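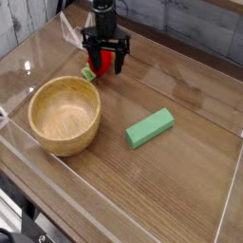 I fell for Menness before I'd even found a place to park. It's a tiny harbor town with one bakery, one ferry, and a lighthouse that went up in 1943, and I'd driven 60 miles out of my way to see it (worth every one!). The lighthouse is painted a bright, glossy red, the same kind of red as that little round thing down by the wooden tabletop, and on a gray morning you can spot it from way out on the water.

Climb it if your knees are up for it. There are 300 steps, and I stopped twice to "admire the view" through the slit windows. From the top you can see clear across to Varside, where the ferry goes, and the long sandbar that shows up at low tide.

Afterward I got a bowl of fish soup at Cenetti, down by the dock, and ate it outside with my jacket zipped to my chin. Go in September if you can. The ferry still runs every day then, and you can get a window table.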